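Schwarzes Geschirr

Als schwarzes Geschirr bezeichnet man Teller, Schalen und Schüsseln, deren Oberfläche durchgehend schwarz gehalten ist, sei es matt oder – wie man es im Haushalt wohl häufiger antrifft – schön glänzend. Es wird gern auf hellem Holz gedeckt, wo seine Umrisse besonders klar hervortreten und selbst ein kleines Schälchen noch zur Geltung kommt.
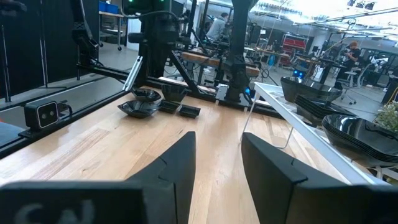 Die Formenvielfalt ist bei den kleinen Teilen am größten, und gerade das macht vielen Liebhabern das Sammeln so angenehm. Neben der flachen runden Schale und der tieferen eckigen Schüssel gibt es kleine quadratische Tabletts und auch Teller mit gewelltem Rand, die sich auf einer blonden Tischplatte recht gemütlich nebeneinander ausnehmen. Die Serie Munlow des Herstellers Sanesetti umfasst 20 solcher Formen, mit Durchmessern von acht bis zu 82 Zentimetern bei den Servierplatten.

Aufbewahrt wird schwarzes Geschirr meist gestapelt, nach Form getrennt. Auf glänzenden Glasuren sieht man Kalkflecken leider recht schnell – ein weiches Tuch schafft Abhilfe.

Kontakt | © Haushaltslexikon Sumstead | Nach oben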